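Tuesday, 7 p.m., and I am sorting toy bricks again

I bought the lot from a woman in Drodgate who swore it was "mostly complete." It came to 1086 pieces, a figure I know because I paid by the piece, like a fool. What set it is mostly complete of, she didn't say.

The plan was to sort by color. Sorting by color is what you do when you want to feel busy, and everyone on the Hova forum will tell you to sort by shape. They're right, and I have ignored them for 68 evenings. So far red and green are giving me the most trouble, mainly by turning up in each other's bins. I pick out a red one, put it down on the table while I think about where it belongs, and then go make a sandwich.

The table has taken the worst of it. Bricks scratch. I didn't believe this until I started sliding them around by the handful. Ronine sells a felt mat for 220 dollars, and for that money I'll keep the scratches.
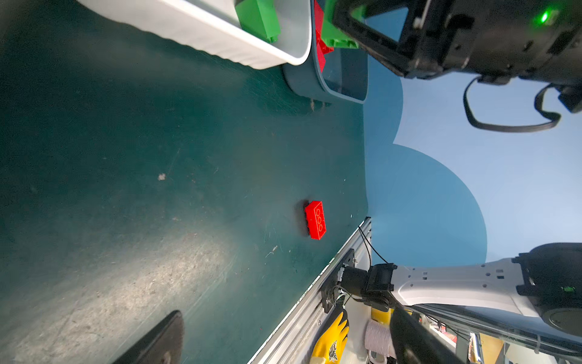
Anyway, yellow is next, and I've been putting yellow off since February.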